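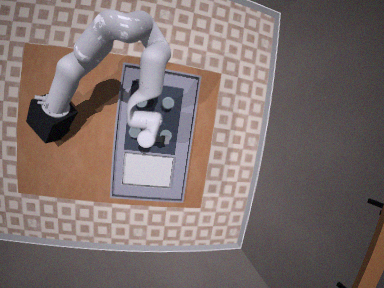 Hicham Hamdy wrote to me that printed bus timetables are a waste of paper, and that anyone who still wants one can ask a grandchild to look it up. He was replying to my last column, and he was polite about it. I still think he is wrong.

In June, Hurnusthorpe took the paper timetables out of its bus shelters. The frames are still there, with a sticker in each one telling riders to download Vutora. The app is decent. I use it most mornings, and when the 14 is late it usually says so. My complaint is about what happens to a rider who doesn't have it open.

A timetable on a wall answers a question you didn't know you had. You are waiting for one bus and you see that another goes to Plullside every hour, and that the last one back leaves at ten. The app wants a destination first. If you don't know where the buses go, you can't ask it much.

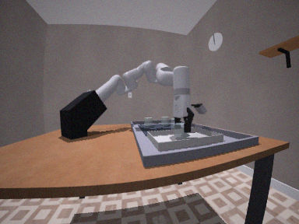

*A robot arm above a blue-gray tray on a wooden table.*

The town's case for the change was cost. Printing and posting a new set came to 200 dollars a shelter each year, counting labor. There are 107 shelters, so the bill was a little over 21,000 dollars. That is real money for a town this size. It is also less than we spent repainting the parking lot behind the Samir building, where most of the spaces sit unused after lunch.

I don't accept that the sheets were always out of date, either. The schedule changes twice a year. A sheet posted in the right week stays correct until the next change. When the sheets were wrong, it was usually that the new ones went up late, and an app with late data is wrong in the same way.

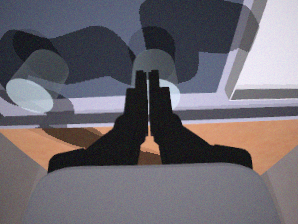
Then there are the phones themselves. Batteries die, screens crack, and the signal at the bottom of Mill Road has been poor for as long as I have lived here. My own phone quit last winter at a stop I rarely use. I read the sheet by the streetlight, saw I had four minutes, and stayed put. With the sticker I would have started walking.

Hicham's point about grandchildren bothers me more than the rest. Plenty of older riders manage their phones fine. The ones who don't shouldn't need to call a relative to find out when a public bus is coming. They pay the same fare and the same taxes. 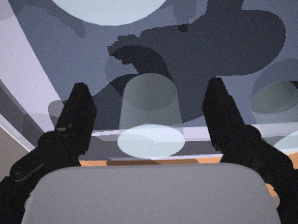

I would settle for less than we had. Put one sheet back in each shelter, in large type, with the first bus, the last bus, and how often they run in between. Leave the exact times to Vutora if the budget is tight. The frames are already bolted to the walls, and the stickers peel off.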